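Three weeks with the Starkach workcell kit

I've been wanting to write about this one since July, when Sevim Altıntaş forwarded me the trial link with no message, only four exclamation marks.
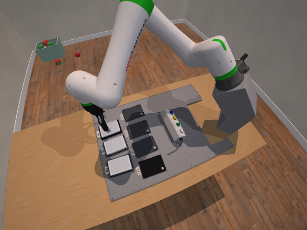
Starkach sells a virtual workcell for lab automation people. You pick an arm, pick a deck layout, drop in your plates and trays, and program the whole job before you've bought a single bolt. I've used tools like it before and mostly came away grumpy. This one I kept opening in the evenings when I was supposed to be doing the dishes.

The starter cell is what sold me. It gives you a FANUC CRX on a pedestal at one end of a table, a breadboard, a column of well plates and a column of black trays next to it. The first tutorial has you move plates across from one column to the other. That sounds dull, and for the first ten minutes it is (I skipped ahead, broke my gripper offsets and had to come back). But then you start changing things. I slid the control box a little closer to the trays and watched my nice tidy path turn into a collision warning. I moved it back and tried a taller approach. Then I tried a dumb one on purpose, to see what the planner would say. It was quite polite about it!

What I like most is how quickly you can run variations. I set up a batch of 200 runs with small random errors in where each plate sits, went to make coffee, and came back to 9 failures, each one saved as a replay you can scrub through. All of mine were the same mistake: I was closing the gripper a touch too early on the front plate. I would have spent a whole afternoon finding that on real hardware, probably with plates on the floor.

The lighting is better than it needs to be. You can move the light, change how soft the shadows are, swap the floor. I thought this was fluff until Giang Võ, who does vision work, pointed out that the shadow of the arm falling over the deck is exactly what used to throw off her plate finder. She has been exporting frames with the light in different spots and seems very happy – she's up to 3,000 of them.

Now the gripes. The gripper library is thin. You get the narrow-finger one and a couple of others, and importing your own means cleaning up the mesh by hand first. Doğukan Işık got his custom fingers in after two tries. I needed more than two and will leave it at that. The docs also assume you already know how your plates are described in the labware file, and the page that explains the format is buried under "Migration," of all places.

Undo is odd as well. It works fine on objects but not on waypoints, so if you drag a waypoint by accident you'd better remember where it was. I wrote to support about it and Ottó Hegyi answered the same day, said it's on their list, and sent me a little script that snapshots the waypoints every time you hit run. It works, and I have it bound to a key now.

On price: the license is $794 a year for one seat, and the trial is the full thing with no export limits. For a hobbyist that's a lot. For a small lab trying to decide between two layouts I think it's easy to defend, and you can keep opening your old projects in view mode if you stop paying, which I checked.

I haven't pushed a program from it to a real arm yet. Ataberk Yalçınkaya has offered me a morning on his, so the next post will be about how well the offsets carry over. If you've already done that step with your own cell, please leave a comment and tell me what you had to re-teach. I'm especially curious about the tray side, where my clearances are tight.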